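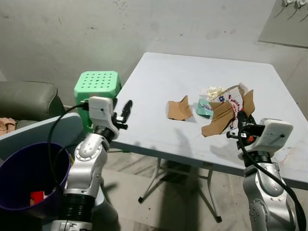 The Folding Table Problem — speaker notes
Talk for the Sinton shared workshop, 30 November 2018

Opening. Wait for the chairs to stop scraping. Ask who has a parcel at home that was opened last week and still hasn't been dealt with. Put your own hand up first.

The claim: unpacking takes two minutes and un-unpacking takes until May. Everybody budgets for the first part. At Alvarado, where I used to run receiving, we logged 1628 parcels in one season and had a form for each of them. We had no form for what was left on the table afterward. What was left on the table afterward had, by the end, its own table.

Cardboard. Start with the big pieces. People start with the small ones because small ones feel manageable, and then they bury them under the big ones. Torn cardboard counts as cardboard. I have met grown adults who will neatly flatten a perfect box and then stand holding a ripped flap as if it needed a permit. Fold it, stack it, go on.

(Pause for the person who wants to talk about tape. There is always one. Yes, pull the tape off if it comes off easily. No, do not get out a heat gun.)

Bins. One open plastic bin on the floor beside the table, within reach of the person standing there. Bright color if you have it — purple is fine, purple is hard to lose. At Wivell they kept the bin by the door, a walk of 107 steps there and back. I paced it out on a slow afternoon. You can guess how full that bin was.

Tables. I like a white folding table for this. It shows the crumbs and staple bits, and it goes away when the job's done, so there's no surface sitting around asking to be filled. Check the legs are locked before you lean on it. I learned this at Sterkeda in front of a client.

Walls and floors: skip unless ahead of time. Short version is that a scuffed wall never stopped anyone from clearing a table, though I've heard it offered as a reason.

Demo. Bring up 2 people, one parcel, no instructions. Let them open it however they like. Then say "now finish" and stand back. If they look around for the trash can, ask the room where it should have been.

Questions. If asked about bubble wrap, say you keep it. Don't say how much.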